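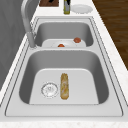

Render: Stastia / Plukard

Plukard 2201 Sink Clearing Arm

Home > Kitchen automation > Sinks and dishroom > 2201

Price on request. Ships from Provska. Lead times are on the quote form, please check there first before calling, we are two people on the phones.

What it is

Counter mounted arm for staff kitchens and small canteens. Takes leftovers out of the sink, takes the plates out, puts food in the scrap bin and plates in the rack. One arm, one controller, one soft grip. Does double-basin sinks like the one shown, single basins too.

The job it does is the one everybody leaves for somebody else. Something like a bread roll next to the strainer. Plate in the far basin with tomatoes on or near it. Divider in the way, faucet in the way. Easy for a person, boring for a person, and it comes back after every break.

What it handles

Bread, rolls, whole fruit and veg, small tomatoes (low grip setting, please use it)
Plates and shallow dishes, flat or leaning
Cups and mugs, handle or no handle
Cutlery, one piece at a time. Slow. We know.

What it doesn't

Soup, sauce, rice, anything that runs. Knives over table size. Broken glass, a person does that, with gloves, arm switched off at the wall. Full pans.

Specs

Model: 2201
Reach: 700 mm
Throughput: up to 100 items an hour, mixed load
Controller weight: 16 kg
Mounting: clamp or through-bolt. Stone counters take the clamp with the rubber pads, do not drill stone without asking us
Faucet clearance: set at install. Tall gooseneck spouts get mapped as a no-go area and the arm goes round
Washdown: wipe only. No hose!

What changes for the people on shift

We get asked this more than we get asked about reach so here goes. First site was the canteen at Căpraru. Before the arm the dishroom had one person at the sink through lunch, hands in the basin the whole time, other person racking and running the machine. Now both are off the sink for most of lunch. One racks, one is out on the floor or doing prep for the afternoon.

Nobody's hours were cut there and the site put that in writing before the arm was switched on. We'd suggest you do the same. People worked with it a lot more willingly after that, and they told us where it was going wrong, mostly at the divider, where it kept knocking plates in the first weeks. Fixed in the current software.

There is new work too. Somebody empties the scrap bin more often. Somebody wipes the grip. Somebody clears the stop when it gets confused by a stack, a minute or so each time, and if that always lands on the same person they will get fed up with it. Put it on the rota. Johannes Botha ran the shift at Căpraru and his note to us was short: "Fewer wet sleeves. More beeping. I'd keep it." The beep volume can now be turned down, Settings > Sound.

Also worth saying, the arm is slower than a good dishwasher in a rush. If you have a rush, pause it and let your people at the sink. Green button, it folds back to the wall side and stays there untill you press again.

Training

Half a day on site, included. Konrad Urbańczyk does most of these himself. Please have the actual shift staff in the room, the manager on their own is no use, they aren't the ones pressing the button. Before the visit we set up your sink in simulation from your measurements, so send us basin depth, divider height, faucet position, and which side the counter runs on.

In the box

Arm, controller, clamp set with pads
Soft grip plus one spare
Scrap bin bracket (bin not included)
Stop button, wall mount
Quick card for over the sink, laminated

Options

Second rack position
Long cable set
Left side mounting kit, for when the wall is on the other side. Back in stock March

Questions and returns

Use the quote form, pick "Sinks" from the list. Spare grips can be orderd without a quote. For returns keep the foam inserts, the arm can't travel without them.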